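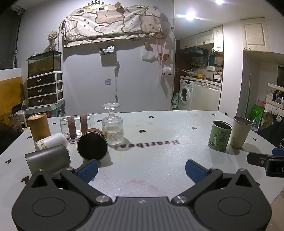

Loan Đào wondered, in a comment left before any of the answers came in, whether the book people keep half remembering here is a standalone or the middle of a series, since that changes which one you should read first.

Where do I start with Vulthorpe?

I just tore through my first hardboiled novel in two nights and I'm hooked! It was one of the Vulthorpe paperbacks, the one where the insurance man gets pulled out of the canal and the lieutenant won't sign off on it. My copy has no list of the other titles, only an ad for Kingi pipe tobacco on the last page. I'd love to read more but I can't work out the order. Does it matter? And are there others like it, with a stubborn cop, a rotten town and short chapters? I'm fine with old slang. I'm less fine with books that stop for three pages to describe a hat.
posted by canalstreet

nightshift_nell
Oh, you picked a good one! That's The Undska Ledger, and it's the second of three. To answer Loan, it stands up fine alone, but the lieutenant's trouble with his captain starts in the first book, Eight Cents a Mile, and there's a phone call near the end of Ledger that hits much harder if you know who's on the line. I read them backwards (library holds, what can you do) and still had a great time.

Order:
Eight Cents a Mile
The Undska Ledger
Cold Dock

Cold Dock is the meanest of the lot and my favorite. The first chapter is a man eating soup in a diner while he waits for somebody, and I had to put the book down and walk around the kitchen. It's short too, 200 pages in my edition. Try to find the older Plelline paperbacks if you can — the later reprint drops the author's note, and the note is worth having. It explains where the town came from and why the river never gets a name.

For the stubborn cop thing, look for anything sold as a police novel and not a private eye novel. The private eyes get the best jokes but the cops have a boss to fight with, and it sounds like that's the part you enjoyed.

b_marlow
dont bother with the omnibus. 557 pages and the print is tiny. also mine split down the spine in October
there's a movie of the first one, it's ok, they changed the ending

pagesixteen
Seconding Eight Cents a Mile first! I'd disagree with Nell a little about Cold Dock, though. It's terrific, but if you go straight there from Ledger you may find it bleak, and the lieutenant is off the page for most of the first half. Give yourself a break with some short stories in between. The old crime magazines ran more than eight of the Vulthorpe stories, and a few feature the same night clerk who hides the key in Ledger. She's wonderful! She gets a whole story to herself called "Room Service," and I'd trade half the detectives on my shelf for another one about her.

Used shops often file these under general fiction for some reason, so check there before you give up. And come back and tell us who you suspected in Ledger. I was sure it was the brother until about ten pages from the end.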